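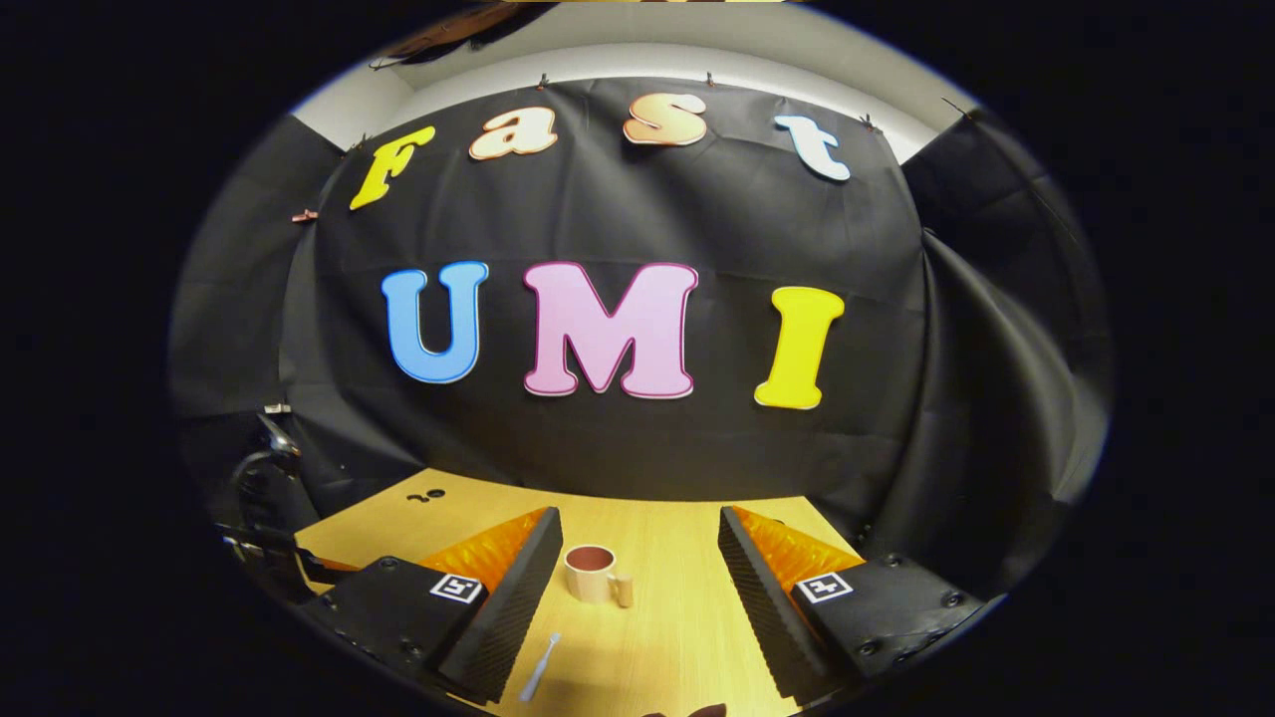

Subject: Re: Left finger pad slipping after the change

From: Florin Sima
To: gripper-upkeep list

Violeta Cabral wrote:

> Hello all, we changed the orange pads on our hand-held gripper in
> November and now the left finger does not close in line with the right
> one. The marker on the left housing is also lost for a moment when I
> turn my wrist. Did I put something together wrongly? The screws are
> all back in and they feel tight.
>
> Violeta, Lanotport

Dear Violeta,

We had the same trouble on our unit in Corisdale, so I write what we do now. The picture at the start of this message is our bench with the mug between the fingers. I use a mug for the check as it is round and has a handle, and with the handle turned to the right I see quickly if one finger arrives before the other.

First, please loosen the screws of the left housing by half a turn and do not take them out. Close the fingers slowly by hand until the two black plates touch over their full height. Keep them closed and tighten again, crosswise, a little at each screw. If you tighten one side fully before the other, the finger turns outwards. I made this mistake 2 times before Marietjie Sithole saw it.

Second, the pads. The soft pad goes on the outer side of the finger and the textured plate looks inwards. The ribbed pad must sit flat on the finger from bottom to top. If there is old glue under it, the pad stands away and the finger feels different in the hand. We clean with alcohol and wait until the next morning before we use it.

About the marker: it must lie flat on top of the housing, with the white border free on all four sides. Ours had a corner lifted after a pad change, and this was enough to lose it at some angles – I pressed the corner down and it held only for an hour, so print a new one. Please measure the printed square with a ruler. Our printer made it smaller without telling us.

After this I close on the mug 7 times, then on something thin, and I write the opening width in the log each time. If the values differ by more than 2 mm, I start again from the screws.

One question from my side: do you still have the Voritz plates, or the newer ones from Limsakul? The holes are not at the same height, and Kittipong Chaimongkol has the drawing if you need it.

Best regards,
Florin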